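Home | Forums | New posts | Rules | Log in
Filed under: Two-arm setups > Faults, stoppages and near misses
Print this thread | E-mail this thread

Zipper task: right arm stops dead, left arm carries on regardless

ringpull_rita
Joined the Intarasuk lot in November and was handed the bag job, presumably as a welcome present. Two arms, one navy lunch bag. One steadies, the other takes the zip by its ring and pulls.

On Friday the pulling arm tripped its force limit halfway along the zip and froze, as it should. The other arm did not get the memo. It went on moving to its next pose, still gripping the bag, and between them they had a slow tug of war until I hit the stop. Damage: one zip ring bent, one finger pad torn, my tea.

The limit is 28 newtons on both sides. Controller is a Clovell, task software is Humis. I've run it 50 times since at half speed and had the same thing twice.

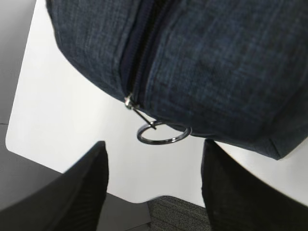 Same bag, same table:

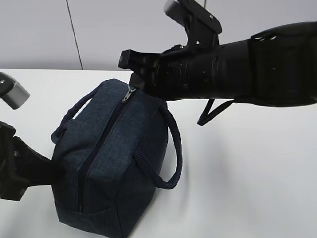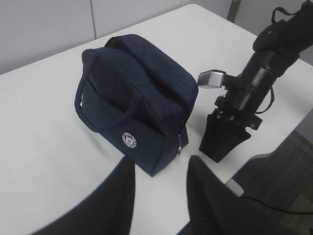 Does a protective stop on one arm stop the other one as well?
Only if the two controllers share a stop signal. As two separate arms, each looks after itself, and the second will keep going until it trips its own limit or a person presses the button.

grumblebox
So it did exactly what it was told. I'd put the limit down to 10 and forget about it.

ringpull_rita
Tried that. It now trips on the first stiff tooth and I spend the afternoon pressing reset. Very safe, admittedly.

Vilho Mustonen
Please don't tune your way out of this. The force limit is there for the bag. What you have is a missing link between two machines holding the same object, and lowering a number won't add it. Wire the stops together, then test it with nothing in the grippers.

grumblebox
It's a lunch bag, Vilho. Nobody was going to lose an arm.

Vilho Mustonen
This time it's a lunch bag. At Grundbridge we had the same fault with a steel tray, and it left the table at some speed. I have kept the tray.

pichit_n
Check the software side too. Humis has a setting for what a "paused" arm does to its partner, and on our install it was set to "ignore". It took me 410 log lines to find that out, so you're welcome. It doesn't replace the wiring, though. It only reacts once the software has noticed, and that's late.

grumblebox
Fine, both then. I still say 28 is high for a zip.

pichit_n
It is a bit high. Try 20 after the wiring's done, before that you're only guessing what you've fixed.

ringpull_rita
Mine says "ignore" as well. Lovely word to find in a safety menu. Changed it, and the wiring is booked in for when Pichit Nilsuwan (same pichit_n as above, sits two desks from me, could have just said) finds the right connector.

pichit_n
You didn't ask. You posted.

ringpull_rita
Update: stops are linked. Tripped the right arm by hand with the grippers empty and the left one stopped with it. Did it the other way round too. The bag goes back on tomorrow at 20, and I'm standing next to the button with the tea on a different bench.

Print this thread | E-mail this thread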